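3.2 Was die Vorabzahl verschweigt: Revisionen beim Auftragseingang

Ich gebe zu, dass ich diesen Abschnitt dreimal umgeschrieben habe. Beim ersten Versuch wollte ich nur kurz zeigen, wie weit die erste Meldung zum Auftragseingang und der spätere Stand auseinanderliegen. Dann habe ich die Reihen nebeneinandergelegt und mich festgelesen (wer mit Konjunkturdaten arbeitet, kennt das), und plötzlich war der Nachmittag weg.

Fangen wir mit dem Material an. Grundlage ist das Detbridge-Panel, eine Unternehmensbefragung, in der jeder Betrieb seinen Auftragseingang zuerst als Schnellmeldung abgibt und später noch einmal mit dem Buchungsstand. Zwischen beiden Meldungen liegen meistens sechs bis acht Wochen. Nach dem Aussortieren der doppelten und der unvollständigen Fragebögen bleiben mir 1.072 Meldepaare, und davon kommen 373 aus dem Maschinenbau. Das ist viel für eine einzelne Branche - und es ist auch der Grund, warum ich den Maschinenbau in allen Schätzungen getrennt mitlaufen lasse.

Als Revision bezeichne ich schlicht die Differenz aus zweiter und erster Meldung, geteilt durch die erste. Ich habe auch mit der logarithmierten Variante gerechnet, die Ergebnisse ändern sich kaum. Ausreißer habe ich dringelassen. Ja, das macht die Mittelwerte zappelig, aber gerade die großen Korrekturen interessieren mich ja! Wer sie vorher abschneidet, bekommt eine hübsche Verteilung und lernt wenig über die Meldepraxis.

Jetzt zum eigentlichen Befund. In 388 der Paare liegt die zweite Meldung unter der ersten, der Betrieb hat sich also nach unten korrigiert. Für die Veränderungsrate zum Vormonat hat das eine unangenehme Folge: Wird der Vormonat gesenkt, während für den laufenden Monat erst die Schnellmeldung vorliegt, sieht der laufende Monat automatisch besser aus. Im Betrieb muss dafür gar nichts passiert sein. In der Presse steht dann »Aufträge ziehen wieder an«, und vier Wochen später wird auch dieser Monat leise heruntergesetzt.

Besonders schön sieht man das bei den Investitionsgütern mit langer Lieferzeit, also bei Pressen, Fertigungszellen, Robotern und dergleichen. Große Einzelaufträge werden hier gern schon bei der mündlichen Zusage gemeldet. Verschiebt der Kunde die Unterschrift, fehlt der Betrag in der zweiten Meldung und taucht irgendwann später wieder auf. Bei Plasport, einem der Melder mit sehr ungleichmäßigem Geschäft, reicht ein einziger verschobener Auftrag, um das Vorzeichen des Monats zu drehen.
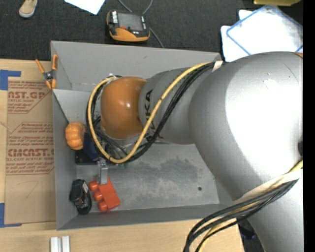
Abbildung 4: Industrieroboter mit Greifer über einem Metallbehälter.

3.3 Robustheit

Bleibt die Frage, ob ich hier einfach den Zufall vermesse. Ich habe deshalb etwa 2.000 Zufallsziehungen aus den Meldepaaren gemacht und die Veränderungsraten jedes Mal neu berechnet. Der Effekt bleibt im Maschinenbau deutlich sichtbar, bei den Konsumgütern verschwimmt er. Damit kann ich leben.

Etwas mehr Bauchschmerzen macht mir die Saisonbereinigung. Im September melden viele Betriebe nach den Werksferien gesammelt nach, und ich bin nicht sicher, ob das Verfahren das sauber auffängt. Lasse ich den September ganz weg, wird der Effekt kleiner, das Vorzeichen bleibt. Ein Vergleich mit der Zetitz-Reihe wäre hilfreich - die beginnt leider später und trennt Inlands- und Auslandsaufträge anders ab. Ich habe es trotzdem probiert und die Tabelle in den Anhang gepackt, dort bitte mit Vorsicht lesen.

Im nächsten Abschnitt geht es um die Frage, ob Prognostiker die Revisionen schon einpreisen.

Zuletzt aktualisiert: September
14 Kommentare | 32-mal geteilt

Ähnliche Beiträge
Schnellmeldung oder Buchungsstand? Zur Datenlage im Detbridge-Panel
Großaufträge und ihre Tücken in der Monatsstatistik
Werksferien, Feiertage, Brückentage: Kalendereffekte in der Industrie
Lagerzyklen im Zetitz-Datensatz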